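10/4/08 改訂。前回の原稿から保管の話を増やし、仕入れの話を削った。

# 乾物を紙袋で売る：発表用メモ

## はじめに

- 名前と店名を言う。Stilutineで乾物の量り売りを担当している。
- 扱うのは豆、雑穀、粉、干したきのこ、香草。油ものとナッツは今日の話には入れない。酸化の話になり、別の発表になってしまうため。
- 質問は途中でも受ける。ただし価格の質問は最後にまわしてもらう。

今日話すのは、乾物を紙袋に入れて渡すときに店で決めておくことです。袋の選び方、詰め方、口の閉じ方、お客さんに渡すときの説明、この順に進めます。紙袋が環境によいかどうかという話はしません。聞かれたら、うちでは計算していないと答えます。

## 袋の大きさ

うちの袋は2種類だけです。以前は4種類置いていました。種類が多いと、詰める人によって選ぶ袋が変わります。同じ量の赤レンズ豆が、ある日は小さい袋にぎりぎりで入り、別の日は大きい袋の底に少しだけ入っている。お客さんから見ると量が違うように見えて、量り直しを頼まれることがありました。

小さいほうは香草ときのこ用、大きいほうは豆と粉用です。大きいほうには豆なら最大700グラムまで入れます。それより多い注文は袋を分けます。もっと入ることは入りますが、口を折る余裕がなくなります。

（ここで見本の袋を回す。戻ってこないことがあるので余分に持っていく。）

袋はBevusから仕入れています。底が四角く折ってあり、広げると立つ形です。平袋のほうが安いのですが、量りの上で片手が袋を支えることでふさがります。混む時間にはその差が出ます。底の角をきちんと開かないまま詰めると傾くので、新しく入った人にはまずここを教えます。指を入れて四隅を押す。それだけです。

紙の厚さについて聞かれることがあります。厚ければよいとは言えません。厚い紙は折り目が戻りやすく、閉じるのにシールが要ります。うちは中くらいの厚さで、内側の加工はなし。粉だけは袋を二重にします。

## 詰め方

- 量りに袋をのせ、表示をゼロに戻す。
- スコップは品目ごとに分ける。色のテープで区別。
- 豆は袋の縁より低い位置から入れる。高いところから落とすと跳ねる。
- 粉は少しずつ。入れたあと、台に軽く当てて落ち着かせる。強く当てると底の糊が開く。
- ラベルは詰める前に貼る。詰めたあとだと面がふくらんで字が曲がる。

最後のラベルの順番は、Jadwiga Laskowskaが店に来たときに直してくれたところです。それまでは詰めてから貼っていて、賞味期限の欄が折り目にかかって読めないものがよく出ていました。順番を変えたあと、この件の問い合わせは来ていません。

ラベルに書くのは、品名、産地、量、詰めた日、期限、保管のしかた。アレルギー表示は別の色で印刷します。手書きは品名を略したくなるのでやめました。「ひよこ」とだけ書かれた袋が棚に残っていて、豆なのか粉なのか開けるまで分からなかったことがあります。

## 口の閉じ方

折るだけで閉じる、ひもで縛る、クリップで留める、シールを貼る。全部試しました。今は、空気を軽く押し出してから口を同じ向きに続けて折り、シールで留めています。

紙袋は密封できません。ここは会場ではっきり言う。紙袋は店から家まで運ぶための入れ物で、家に着いたら瓶か缶に移してもらう前提で売っています。移さずに台所に置いておけば湿気を吸いますし、虫も入ります。虫は紙を噛んで穴を開けることもあるので、口をしっかり閉じても防げません。 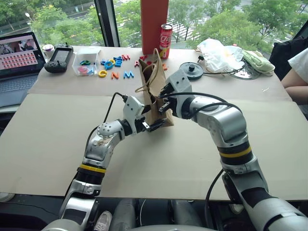
Rostyslav Maksymivからは、移し替えを前提にするのは店の都合ではないかと言われました。家に瓶がない人もいるし、買ってきた袋のまま戸棚に入れる人のほうが多い、そういう人に渡すなら最初から密閉できる袋にするべきだ、という意見です。

これはもっともな指摘で、私も答えを持っていません。やってみたことだけ話します。

ひとつは、Cellportの透明な袋を並べて置いて、選んでもらうことです。口にチャックがあり、そのまま戸棚に置けます。1月に試しました。選んだ人は思ったより少なく、理由を聞くと、中が見えるのはよいが持ち帰ってすぐ使うから紙で足りる、という答えが多かった。少量で買う人が多い店なので、よその店では逆になるかもしれません。

もうひとつは、容器を持ってきてもらうことです。こちらは続いています。入り口で空の重さを量り、ふたに書いてもらう。洗ったあとの水滴が残っている容器はお断りして、紙袋で渡します。断るときに気まずくなるので、文面を決めて量りの横に貼りました。

（時間が押していたら透明な袋の話は短くする。容器の持ち込みは必ず話す。前回いちばん質問が多かった。）

## お客さんへの説明

長い説明は聞いてもらえません。袋を渡しながら言うのは次の文だけにしています。

> お帰りになったら、ふたのできる容器に移して、火のそばを避けて置いてください。

粉のときは「早めに」を足します。全粒粉は冷蔵庫を勧めます。Urbańczyk製粉所の全粒粉は香りが強く、それを目当てに買う人が多いのですが、暑い時期は戸棚に置くと匂いが変わるのが早い。うちでは暑い時期、この粉の仕入れを減らして、期限も短く書いています。

ラベルの保管欄には絵を入れました。瓶の絵です。字が小さくて読めないという声があったので、字を減らして絵にしました。絵だけだと「瓶入りの商品もあるのか」と聞かれるので、結局「移す」という字は残しています。

## 失敗した例

黒豆の話をする。

保管棚の下の段に、詰め終わった袋を82袋置いていました。床を拭いたあとの湿気が上がって、下になっていた袋の底が柔らかくなり、持ち上げたときに抜けました。中身は無事なものもありましたが、床に落ちた分と見分けがつかず、全部廃棄にしました。

そのあと変えたこと：

- 詰めた袋はいちばん下の段に置かない。
- かごに入れて、かごごと動かす。
- 詰め置きは翌日に売る分まで。
- 床を拭くのは棚に布をかけてから。

詰め置きの量を減らしたので、朝の作業は短くなり、昼の作業が増えました。全体の時間は変わっていないと思います。測ってはいません。

雨の日の持ち帰りも同じ理由で困ります。紙の手提げに紙袋を入れて渡すと、底から順に濡れます。雨の日は布の袋を貸し出していますが、返ってこないものもあります。貸し出しの台帳をつけるかどうかは決めていません。

## 袋の再利用

香草を入れた袋は匂いが残るので、ほかの品目には使えません。豆の袋なら家で野菜を入れるのに使えます。店では使用済みの袋の回収はしていません。折り目の中に粉や虫の卵が残ることがあり、店の中に戻したくないからです。以前は回収箱を置いていましたが、撤去しました。回収箱について聞かれたら、この理由をそのまま答える。

シールは紙製にしています。はがすときに袋の表面が一緒に破れるので、口を開け閉めしたい人には不評です。はがしやすいシールを探していますが、粉の袋では途中で浮いてきました。よいものを知っている方がいたら、終わったあとに教えてください。

## 質問用の控え

- 袋代は取っているか。→ 取っていない。容器を持ってきた人には少し値引きしている。
- 窓付きの紙袋は使わないのか。→ 試していない。豆は見えたほうが売れると思うが、窓の部分だけ素材が違って捨てるときに分けにくい。
- 量りの検査の話。→ 地域で違うので、各自で窓口に確認してもらう。
- 乾燥剤は入れるか。→ きのこだけ。小さい子がいる家には、渡すときに一声かける。

配る紙：ラベルの見本、持ち込み容器の文面。残部は受付の机に置いて帰る。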